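A few posts on the 326 between Ukdale and Kikthorpe, as people keep asking me what changes in March.

1/ The route stays. It still starts at Ukdale station and ends at Kikthorpe market place. What goes is the loop through Jillonville in the evening. Daytime buses will still do the loop.

2/ The last bus out of Ukdale moves from 22.40 to 21.55. I drove that late one for two winters. It was never full, but the people on it were nearly always the same people, mostly coming off shift at the hospital laundry.

3/ If you finish at ten, your options are the train to Goicoechea Road and a long walk, or a lift. The walk has no pavement after the garage. Wear something bright.

4/ On fares: singles are unchanged. The weekly ticket now covers the 326 and the town buses on one pass. You have to ask for it by name, "area weekly". If you say "weekly" you'll get the old one, and it won't scan in Kikthorpe.

5/ Nearly 400 people wrote in about the first version of the timetable. The early bus was going to be cut as well and it's been put back, so writing in did some good. Thanks to everyone who bothered.

6/ Timings. The new timetable allows 13 minutes from the level crossing to the market place. With the gates up that's fine. With the gates down it can't be done, and you'll see buses bunching behind each other by mid-morning. Drivers know this. Please don't shout at them about it.

7/ The stop outside the old post office is moving 6 doors down, past the zebra crossing. The shelter isn't moving with it, at least for now. I've asked and was told "later in the year".

8/ Someone asked about dogs. Yes, on a lead, downstairs. Bikes no, unless they fold.

9/ Printed timetables are at Ukdale station and in the library. The one on the Jillonville stop is still the old one — ignore it.

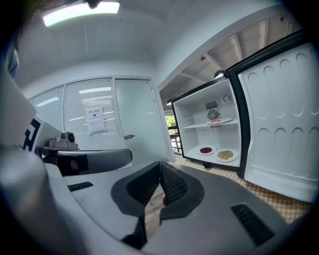 Octavio Muñoz
Bus driver and local transport writer, Ukdale

10/ Replies are open. I'm on earlies until the end of the month, so I'll read them after 3pm. If your question is about school passes, ring the school office first, as they hold the list and I don't.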